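Unit 2: Planning and budgeting for a picking cell

Notes to go with the lecture. Bring the blank costing sheet to the tutorial, where Gonçalo Gouveia will go through it with each group.

1. Start with the parts
List what the cell has to pick before asking anyone for a price. Note size, weight, surface and how the parts arrive. The Widadstead exercise uses 19 part types. Shiny and soft items usually take the most setting-up time, so mark them on the list.

2. The arm is one line of the budget
Students tend to price the arm and leave the rest until later. Your sheet should also have lines for:
– gripper, plus spare fingers
– cables and cable supports
– bin, base and clamps
– camera and mounting
– guarding and risk assessment
– installation and training

Fingers wear and get knocked. Put them under running costs.

3. Comparing quotes
The two quotes in the exercise come from Bernar and Clotine. Bernar includes training; Clotine charges for it by the hour. Put both on the same basis before you compare them. Allow 272 hours of engineering time in either case – this figure is fixed for the exercise.

4. Trial before purchase
Ask for a trial with a mixed bin. Cardboard and clamps will do for the surroundings at this stage, and a proper fixture can wait until the bin position is settled. Use objects that differ in shape and finish. Write down failed picks as well as good ones.

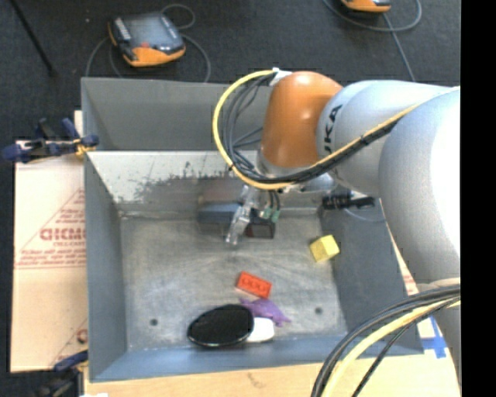
5. Timing
Rawiri Merrick's Tawhiri case study is on the reading list. The order went in before the floor plan was agreed, and the cell had to be moved in August. Read it for the section on delivery dates – the costs in it are out of date.

6. For the tutorial
Complete the sheet for one supplier and mark any line where you had to guess.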